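How to Clean and Seal a Marble Bathroom Counter

Marble is a soft stone and it takes offence easily. I learned this slowly, in three different flats, and in the last one I had to repair my own mistakes. I write down the method I use now, with the quantities and the waiting times, so that a person who has never done it can follow. It is written for polished marble in beige, brown, grey or white. For granite most of the cleaning part is the same, but you can worry less.

What you need

- a bucket or a big bowl
- pH-neutral stone soap (I use one from Skosex, any neutral one will do)
- four or five soft cotton cloths, old T-shirts are good
- a soft toothbrush
- a plastic scraper or an old bank card
- baking soda
- hydrogen peroxide, the weak kind from the chemist
- cling film and painter's tape
- impregnating sealer for natural stone
- thin gloves

Please do not buy anything with the word "limescale" on the front. These products are acid, and acid eats the marble. The same goes for vinegar and lemon juice, which are recommended on so many pages about natural cleaning. On glass shower doors they are fine. On marble you get a dull spot in less than a minute, and this spot is a damage in the surface, so it can't be washed away.

Step 1. Find out if the stone is still sealed

Put a spoon of water on the counter in two places: one close to the basin, where it gets splashed every day, and one far in the corner. Wait 13 minutes. Wipe the water off and look from the side, against the light.

If the stone under the water has become darker, the water has gone in and the sealer is finished there. If nothing changed, the sealer is still working and you only need to do the cleaning. It is very usual that the corner is good and the area near the basin is bad. In this case I still seal the complete counter, so it ages in the same way everywhere.

Dark stones are difficult to judge. With these I leave the water longer, up to half an hour, and I touch the place with the back of my hand after wiping.

Step 2. Clear everything away

Take off all the bottles, the soap dish, the cup for toothbrushes. Clean the bottoms of the bottles too, before they go back. A shampoo bottle with a wet bottom makes a ring, and a metal can of shaving foam makes a rust ring, which is the worst of all. My friend Girish Singhal had one such ring for eight years and covered it with a plant.

If you want to keep some things always on the counter, put them on a small tray. It can be glass, ceramic or plastic. I would avoid iron wire baskets, because the coating breaks at the feet sooner or later.

Step 3. Wash

Mix the soap with lukewarm water as it is written on the bottle. More soap doesn't clean better, it leaves a film, and then people think that their marble has lost its shine.

Wet the cloth, squeeze it well, and wipe from the back edge to the front. Do the back edge slowly. Dust and hair spray collect there, and together they make a sticky grey line. For this line use the toothbrush with the same soap water.

Around the basin the work depends on how it is mounted. With an undermount basin, the stone has an open edge around the hole, and the joint with silicone is under it. You can't see this joint when you stand, so bend down and look, or feel with a finger. If it is black, cleaning will help only a little and the silicone must be changed, but that is a separate job. With a basin that sits on top, the joint is visible and you can clean it with the toothbrush.

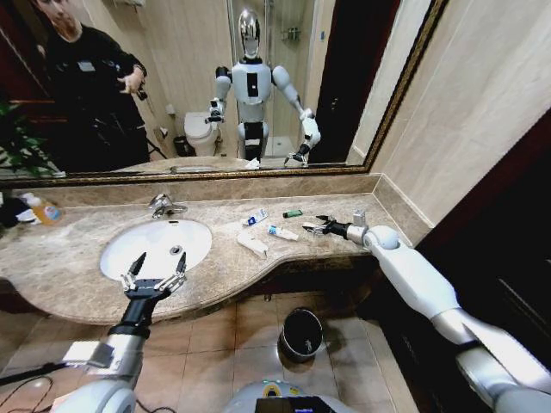 Rinse with clean water two times, each time with a fresh cloth. Then dry immediately. Drying is the part which people skip, and with hard water it is the most important one, as each drop which dries alone leaves its lime behind.

Step 4. Remove the lime crust without acid

Near the tap you will probably find a white crust. Put a cloth with warm soap water on it for half an hour. After this the crust is a little softer. Hold the plastic scraper very flat and push gently. Repeat it another day if it doesn't go. I needed four evenings for mine, and I was listening to the radio, so it was not so bad.

Don't use a razor blade if you have not done it before. Experienced stone workers use it and get a beautiful result. I made a scratch of almost 8 centimetres, and a stone polisher had to take it out.

The metal of the tap itself can be treated with a limescale product, but wrap it in a cloth, put a plastic bag under it, and rinse well. If one drop falls on the marble, wipe it at once and put plenty of water over the place.

Step 5. Take out the stains

First you must know which stain you have.

Organic stains are from coffee, tea, make-up or hair colour. They are brown or pinkish, with soft borders.

Oil stains are from creams and body oil. The stone looks darker, as if it were wet, but it never dries.

Rust stains are orange or brown and have the shape of the thing that was standing there.

Etching is no stain at all. It is a dull spot, often lighter than the rest, and you feel it with the fingernail as a small change in the surface. No paste will help against this.

For organic stains, mix baking soda with hydrogen peroxide until it is like thick yoghurt. On dark marble use only water in the paste, the peroxide can make it lighter. For oil stains also take only baking soda and water. Put the paste on the stain, as thick as a pencil, and a bit larger than the stain itself. Cover it with cling film and fix the film with tape. Make two or three small holes in it with a needle.

Leave it for 23 hours or so. I start after breakfast and open it the next morning before I need the bathroom. Then take the film away and let the paste dry completely, until it is powder. It pulls the stain up while it is drying, so don't hurry at this moment. Remove it with the plastic scraper, wash, dry and look. Old stains want the treatment two or three times.

For rust there are special poultices for marble. Clullon sells a small tub which was enough for me, and it costs less than dinner. Read the paper inside and test it first in a place where you never look, for example behind the soap.

Step 6. Let the stone dry

This step has no work in it, only patience. The sealer has to go into the same small pores where the water is now. If you seal damp marble, you close the water in and get cloudy places. One full day without using the basin is the minimum. In winter, or in a bathroom without a window, I wait two days and leave the door open. In our family we brush our teeth in the kitchen during this time and everybody complains a little.

Before the sealer, cover the basin with a towel, and put painter's tape along the lower border of the mirror if it comes close to the counter. Sealer on a mirror or on a gold or varnished frame is very annoying to remove. Open the window or let the fan run.

Step 7. Seal

Shake the bottle. Put on the gloves. Pour a little sealer on a cotton cloth and spread it in circles, a piece the size of a newspaper page each time. The stone must look wet everywhere. Don't forget the front edge and the open edge around the basin, which drink the most.

Wait as long as the bottle says. With my Bondach sealer it is 8 minutes. If some place becomes dry before this, add some more there.

Then comes the moment when you must be quick: wipe off everything that has stayed on top, with a dry cloth, and then again with a second dry cloth. What is inside the stone protects it, and what is left on top becomes a sticky haze. If you have a haze the next day, put a little fresh sealer on it, rub, and wipe at once. This dissolves the old one.

A second coat can go on after an hour. Light marble needs it nearly always. After the last coat keep the counter dry until the next day, and don't put bottles back before that.

How often

I seal in March, when the heating is used less and the window can stay open. Once in a year is enough for a bathroom used by two or three people. For a guest bathroom, do the water test and decide from that.

Daily, I wipe the area near the tap with the hand towel before it goes to the wash. Weekly, the neutral soap.

A question I received

Abhishek Dubey wrote to me that his counter became patchy after sealing, although he waited enough. In his case there was an old wax under the sealer. If water makes pearls on your marble but the surface feels a little rubbery, you may have wax as well. It must come off with a wax remover made for stone (I know the one from Uniyal, it smells strongly) before anything else is done. After this start again from Step 1.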